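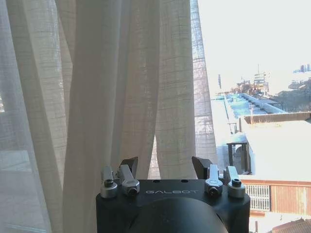 **Workshop grants / Progress report: March**

Hello Elżbieta,

Second report from the Drondberg workshop, and a much happier one than the last. The arm is up, the gripper is on the end of it and we've started on curtains, as promised in the application. I know the panel had its doubts about curtains! They're still the job I most want this thing to do, and the sheer white ones at our big window are a proper test - thin, floaty and full of folds.

What's done: the mount is bolted down, the wiring has been tidied (Brahim El Sherbiny gave up two evenings to it, bless him) and the wrist camera now talks to the same computer as everything else. I can drive the gripper up to the curtain from the bench with a game controller and stop it short of the fabric without my heart going.

What isn't done: closing on a fold and drawing it along. The fingers either miss the cloth or take a great handful and drag at the rail. I'm trying slower closing speeds first, then softer finger tips, which Brahim wants to cast himself in silicone.

The other headache is daylight. On a bright morning the sky and the snow on the roof opposite go almost pure white on camera, and the edge of the curtain gets hard for the software to find. I've been doing the fiddly runs after four in the afternoon, but that's no good for a machine meant to open curtains in the morning, so fixed exposure is next on the list.

Money: of the 3000 you gave us, 2000 has gone, nearly all of it on the mount, the power supply and a second-hand computer from Zumodgate. The rest is set aside for finger tips, spare cable and a replacement curtain or two (I've already put a small hole in one, sorry). I don't expect to ask for more.

By the next report I'd like to send you a clip of one curtain opening all the way by itself. You're very welcome to come and have a go before then - the controller takes five minutes to learn and the kettle's usually on.

All the best from the workshop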